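Brevum Opens Registration for Fall Health Records Exchange Meeting

Two-day program moves online; sessions on patient matching, rural clinics and telehealth billing

GRULHOLM — September 18, 2020 — Brevum, a membership group for people who run computer systems in hospitals and clinics, has opened registration for its fall meeting on health records exchange. The meeting was first planned for June at the Batton Conference Center and will now be held online over two days in the fall. Registered members will receive the dates and login details by email.

The program has nine sessions. Four deal with patient matching, the work of making sure that records from different offices are tied to the right person. Others cover telehealth billing, lab result delivery, and the problems small clinics face when they connect to a regional exchange for the first time.

"Our members spent the spring setting up video visits in a hurry," said Helmut Hollmann, program chair for Brevum. "A lot of that work was done with whatever was on hand. Now they want to go back and clean up how those visits get into the chart, and that is where most of the questions we received came from."

Brevum received written questions from members over the summer and used them to set the order of the sessions. The first day is aimed at technical staff and interface analysts. The second is for clinic managers, nurses and others who use the systems but do not maintain them. Attendees may sign up for one day or both.

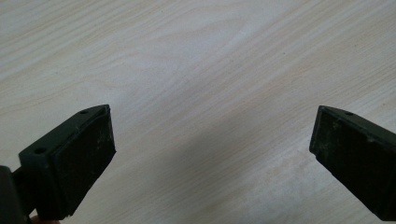 Each session will run 45 minutes, with 20 minutes set aside after it for questions. Questions can be sent in ahead of time or typed during the talk. Recordings will be posted for registered attendees, except for the session on security incidents, which will not be recorded at the request of the speakers.

Ostapchuk, a maker of interface software for clinics and labs, is the main sponsor of the meeting. The company will hold an open demonstration during the lunch break on the first day. Attendance at the demonstration is optional and does not count toward continuing education hours.

"We heard from several clinics that could never send anyone to the meeting in person," Hollmann said. "They have one person doing the computers, the phones and the badge printer — that person can't be gone for two days. We expect to see some of them this time."

Registration is free for current Brevum members. Staff of nonmember clinics may attend at a reduced rate, and students in health information programs may attend at no charge with proof of enrollment. Those who paid for the June meeting have been credited in full and do not need to register again, but should check that the email address on their account is current.

Poster proposals are still being accepted. Posters should be sent as a single PDF page and should describe work already in use at a hospital, clinic or lab. Product announcements will not be considered.

About Brevum
Brevum is a nonprofit membership group for health information technology staff. It has 1309 members and holds meetings in the spring and fall.

Media contact
Brevum Program Office, Grulholm

###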